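FOR RELEASE 1 Mar 2025

Pustton adds 189 sizes to Onel push-fit line, opens up stock to small orders

Pustton, supplier of valves, fittings and tubing for shop air and water lines, is adding 189 part numbers to its Onel push-fit range. Elbows, tees, bulkhead unions, reducers, a few oddballs. All in stock as of today. No minimum order on any of them.

The short version: customers kept asking for in-between sizes, mostly reducers, and kept getting told eight weeks. Now it's same day if the order is in before noon.

What's new in the range

Straight and elbow unions in inch and metric, plus inch-to-metric adapters (the number one request, by a long way). Bulkhead unions with a longer thread for thicker panels. Swivel elbows. Plugs and caps, sold in bags or one at a time. Check valves in the four smallest tube sizes only, bigger ones to follow in October.

Bodies are nickel plated brass. Release collars are now color coded, gray for inch and blue for metric, so no more squinting at the side of the fitting. Old all-black collars are being run out and will ship mixed in for a while on the most common sizes. Same part, same seal, just the collar.
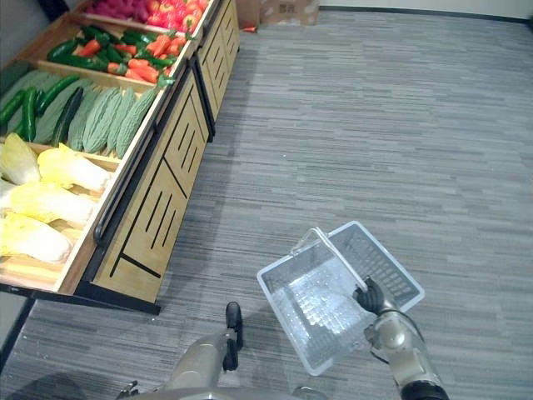 Gentile, which has carried Onel parts over the counter since the first catalog, said the bags were the bigger news for its walk-in trade. Most people coming in want two elbows and a plug, it said, and splitting a box of fifty at the register had gotten old. It also asked that the size be printed on both sides of the bag. Pustton has agreed, new bags are at the printer.

Pressure ratings and seals

Every new part is rated to 293 psi at room temperature with air. Rating drops with heat, see the chart on the data sheet, please do not guess. Seals are nitrile as standard. Fluorocarbon seals on request for hotter lines or oils, add an F to the end of the part number. Those are built to order so allow two weeks.

Not for steam. Not for oxygen. Not for drinking water in the nitrile version. Questions on a particular fluid should go to the tech desk before ordering, not after.

Tubing needs to be cut square and pushed in til it stops. Nylon and polyurethane both fine. Soft polyurethane under heavy side load should have a tube support insert, which is a separate item and is listed right under each fitting on the order page.

Where it ships from

Stock is held at the Skilleck warehouse. Opening quantity is 4000 pieces each on the faster moving elbows and straights, less on the rest. Low stock shows on the product page, updated every hour. 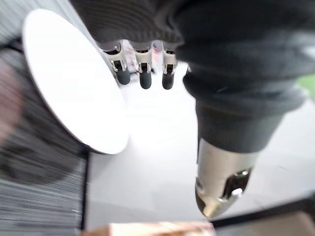

Orders over one full carton get carton pricing automatically, no code needed. Mixed cartons count too as long as everything in them is Onel. Existing account holders keep their current discount through October, after that the new price sheet applies to everybody.

Returns: unused parts in a sealed bag, 30 days. Opened bags can't come back, seals pick up grit and we can't resell them.

Samples

Trade accounts can ask for a sample set, 2 per company. Each set has one of every elbow and straight plus a short peice of tubing to try them on. Sets go out in the order requests come in. Use the form on the contact page and put SAMPLE in the subject line, include a shipping address (no PO boxes) and the account number.

Data sheets and drawings are on the downloads page under Onel. Drawings for the long bulkheads still to come, should be up next week.

Press and trade contact: Pustton press desk, via the contact page.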